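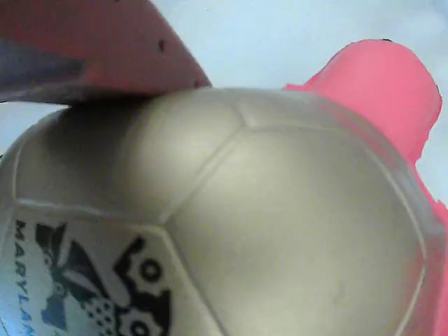 공에 바람만 넣으면 되지 따로 맡길 데가 왜 필요하냐는 말을 처음 문을 열었을 때 자주 들었습니다. 지금도 전화로 같은 말씀을 하시는 분이 있습니다. 바람만 넣으면 되는 공이라면 그렇게 쓰시면 됩니다. 클룬다크(Clundach)는 그다음 단계의 공을 맡는 곳입니다. 실밥이 일어난 공, 표면 막이 벗겨지기 시작한 공, 며칠 만에 다시 물렁해지는 공, 창고 구석에서 여름을 보낸 공이 주로 들어옵니다.

회사 소개

클룬다크는 축구공을 비롯한 구기용 공을 점검하고, 닦고, 손보고, 보관하는 회사입니다. 그루르나노(Grurnano) 시장 뒤편 건물 2층에 작업실이 있고 1층은 접수대와 창고로 씁니다. 문을 연 지 17년 되었습니다. 처음에는 운동용품을 파는 가게였는데, 새 공을 사러 온 손님이 헌 공을 두고 가는 일이 많았습니다. 버려 달라고 두고 간 공 가운데 멀쩡한 것이 꽤 있어서 닦아서 다시 내놓기 시작했고, 몇 해 지나 판매를 접고 손질만 하게 되었습니다.

거래처는 초등학교와 중학교, 동네 축구 모임, 방과 후 교실, 체육관입니다. 개인 손님도 받습니다. 공 하나만 들고 오셔도 됩니다. 다만 학기 초에는 학교 물량이 몰려서 개인 손님의 공은 조금 늦어질 수 있습니다.

공을 보는 순서

공이 들어오면 먼저 작업대 위에 올려놓고 겉을 봅니다. 상자째 들어온 공도 하나씩 꺼내서 봅니다. 인쇄가 있는 면은 따로 확인합니다. 학교 이름이나 대회 이름, 지역 이름이 찍힌 공은 그 글자가 지워지면 곤란하다고 하시는 분이 많습니다. 그래서 인쇄 면에는 약한 세척액만 쓰고, 문지르는 방향도 한쪽으로 정해 두었습니다. 이미 벗겨진 글자를 다시 그려 넣는 일은 하지 않습니다.

다음은 이음매입니다. 손끝으로 선을 따라가면서 들뜬 자리를 찾습니다. 눈으로는 괜찮아 보여도 만져 보면 턱이 지는 곳이 있습니다. 바느질로 이은 공과 접착으로 이은 공은 손보는 방법이 다르니 이때 구분해서 표를 붙입니다. 표에는 들어온 날, 맡기신 곳, 공의 호수, 눌린 자국이나 긁힌 자국의 위치를 적습니다.

그다음이 공기입니다. 공에 표시된 압력 범위 안에서 채우고 하룻밤 둡니다. 아침에 다시 재서 차이가 크면 밸브를 보고, 밸브에 이상이 없으면 안쪽 주머니를 의심합니다. 밸브는 교체할 수 있는 형태와 없는 형태가 있습니다. 교체가 안 되는 공은 연락을 드리고 돌려드립니다.
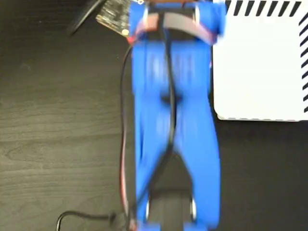
압력을 재는 동안 다른 공의 표면을 닦습니다. 미지근한 물을 적신 천으로 흙을 먼저 걷어 내고, 남은 얼룩에만 세척액을 씁니다. 물에 담그지 않습니다. 가끔 댁에서 세제 푼 물에 밤새 담갔다가 가져오시는 분이 계신데, 이음매 안쪽까지 물이 들어간 공은 말리는 데만 며칠이 걸리고 무게가 원래대로 돌아오지 않는 경우도 있습니다.

은색이나 금색처럼 광택이 있는 공은 흰 공보다 손이 더 갑니다. 젖은 천이 지나간 자국이 남기 쉽고, 조명 방향에 따라 얼룩이 보였다 안 보였다 합니다. 저희는 이런 공을 마른 천으로 한 번 더 닦고, 창가로 가져가서 돌려 보고, 형광등 아래에서 다시 봅니다. 회색 얼룩인 줄 알고 한참 닦았는데 그림자였던 적도 여러 번 있습니다. 광택을 내는 약품은 바르지 않습니다. 미끄러워져서 손으로 던지거나 받기가 불편하다는 의견이 있었습니다.

작업대와 도구

작업실에는 작업대가 3개 있습니다. 하나는 점검용, 하나는 세척용, 나머지 하나는 수선용입니다. 공은 세워 두면 굴러가므로 점검할 때는 둥근 받침을 쓰거나 한 손으로 눌러 잡습니다. 받침은 여러 가지를 써 보았는데 고무로 된 고리가 가장 나았습니다. 나무 고리는 가벼운 공이 튀었고, 수건을 말아 만든 고리는 금방 풀렸습니다.

수선에 쓰는 실과 접착제는 베라다(Berrada)라는 곳에서 받아 씁니다. 색은 흰색, 검은색, 회색을 갖추고 있습니다. 다른 색이 필요한 공은 따로 주문해야 해서 일정이 길어집니다. 실 색이 조금 달라도 괜찮은지 접수할 때 여쭤보니 편하게 말씀해 주십시오.

펌프 바늘은 젖은 스펀지에 찔러 두고 씁니다. 마른 바늘을 그대로 꽂으면 밸브가 상합니다. 바늘이 휘었거나 끝이 거칠어진 것은 그날 바로 버립니다. 댁에서 쓰시는 바늘도 한 번 살펴보시기 바랍니다. 접수대에서 낱개로 드리고 있습니다.

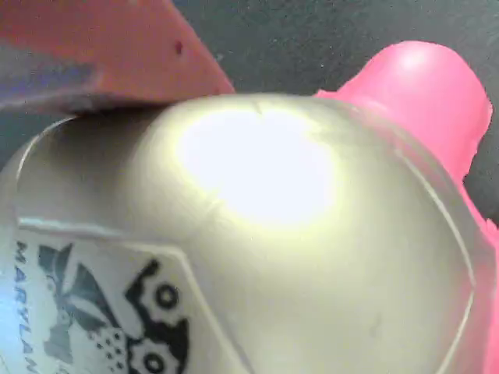
보관 서비스 조소노(Zosono)

학교와 모임에서 쓰지 않는 기간 동안 공을 맡아 두는 서비스입니다. 겨울 보관은 11월에 접수를 시작합니다. 작년 겨울에 맡은 공은 모두 1437개였습니다. 대부분 축구공이었고 배구공과 핸드볼공이 조금 섞여 있었습니다.

보관할 때는 공기를 조금 빼 둡니다. 완전히 빼지는 않습니다. 접힌 자국이 생기면 다시 채워도 그 자리가 남는 공이 있습니다. 망에 한꺼번에 담아 매달아 두는 것도 하지 않습니다. 아래쪽 공이 눌려서 모양이 달라집니다. 선반에 한 줄로 놓고, 줄마다 맡기신 곳의 이름표를 붙입니다. 한 달에 한 번 공을 돌려놓아 같은 자리가 계속 바닥에 닿지 않게 합니다.

창고에는 햇빛이 들지 않습니다. 여름에는 제습기를 틉니다. 몇 해 전 장마 때 벽 쪽 선반에 있던 공에서 곰팡이가 나온 일이 있었습니다. 그 뒤로 벽과 선반 사이를 띄웠고, 종이 상자도 쓰지 않습니다. 그때 공을 맡기셨던 곳에는 새 공으로 바꿔 드렸습니다.

찾아가실 때는 공기를 다시 채워서 드립니다. 바로 경기에 쓰실 공이면 미리 말씀해 주십시오. 전날 채워 두고 당일 아침에 한 번 더 잽니다. 보관 기간이 끝났는데 연락이 닿지 않는 공은 다음 학기가 끝날 때까지 가지고 있습니다.

돌려드리는 공과 돌려드리지 못하는 공

손봐도 다시 쓰기 어려운 공이 있습니다. 안쪽 주머니가 찢어진 공, 판이 크게 갈라진 공, 한쪽이 부풀어 오른 공입니다. 이런 공은 사유를 적은 종이와 함께 그대로 돌려드리고 점검비만 받습니다. 폐기를 원하시면 저희가 처리합니다. 기념으로 간직하시겠다는 공은 겉만 깨끗이 닦아 드립니다. 서명이 있는 공은 서명 둘레만 남기고 닦을 수도 있는데, 잉크 종류를 알 수 없어 번지지 않는다고 약속드리기는 어렵습니다.

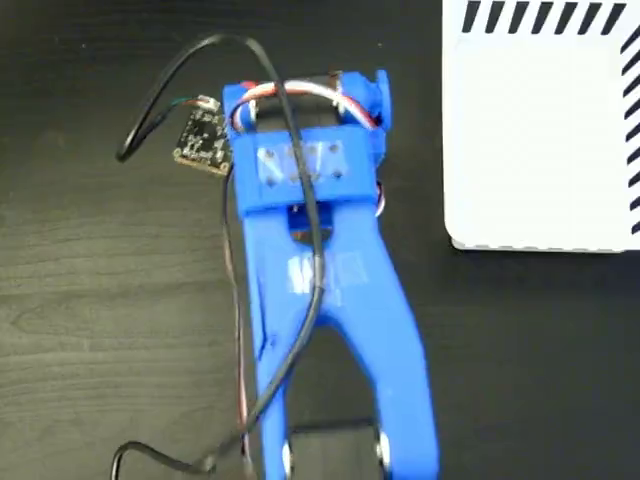
눌린 자국은 자주 문의하시는 부분입니다. 얕은 자국은 공기를 채우고 며칠 두면 옅어지기도 합니다. 겉면이 꺾이면서 생긴 자국은 대개 남습니다. 공을 차는 데 문제가 없으면 그대로 쓰시라고 말씀드립니다. 열을 가해서 펴는 방법도 알려져 있지만 저희는 하지 않습니다. 한 번 시험해 보다가 겉막이 일어나서 그만두었습니다.

수선을 마친 공은 바닥에서 튀겨 보고, 굴려 보고, 무게를 잽니다. 굴렸을 때 한쪽으로 휘는 공은 연습용이라고 표시합니다. 경기용으로 맡기신 공에 연습용 표시가 붙어 있으면 그런 뜻이니 참고해 주십시오.

수업과 견학

학교에서 요청하시면 공 관리 수업을 나갑니다. 아이들이 직접 공을 닦고, 바늘에 물을 묻혀 꽂고, 압력계를 읽어 봅니다. 수업에 쓸 공은 학교에 있는 것으로 합니다. 새 공보다 흙 묻은 공이 좋습니다. 준비물은 물을 담을 통과 못 쓰는 수건이고 나머지는 저희가 가져갑니다. 체육관 바닥에서 할 때는 비닐을 깔아 주시기 바랍니다.

작업실 견학은 오전에만 받습니다. 계단이 좁아서 한 반이 한꺼번에 올라오기는 어렵고, 절반씩 나누어 창고와 작업실을 번갈아 봅니다. 작업대 위의 공은 맡기신 분이 있는 물건이라 만지지 않도록 안내하고 있습니다. 만져 볼 수 있는 공은 접수대 옆 바구니에 따로 두었습니다.

맡기시는 방법

직접 가져오시거나 택배로 보내시면 됩니다. 택배로 보내실 때는 공기를 조금 빼고 상자에 담아 주십시오. 상자 안에 연락처와 공의 상태를 적은 종이를 넣어 주시면 접수가 빨라집니다. 공이 많은 학교는 2주 전에 연락을 주시면 저희가 가지러 갑니다. 그루르나노 밖으로는 수거를 나가지 않습니다.

비용은 공의 상태를 보고 나서 말씀드립니다. 점검비는 공마다 같고, 수선비는 이음매 길이와 밸브 교체 여부에 따라 달라집니다. 금액을 들으신 뒤에 수선을 하지 않기로 하셔도 괜찮습니다.

점심시간에는 접수대를 비우는 일이 있습니다. 문이 잠겨 있으면 초인종을 눌러 주십시오. 작업실에서 내려가는 데 잠시 걸립니다.

2023년 7월 20일 고침
클룬다크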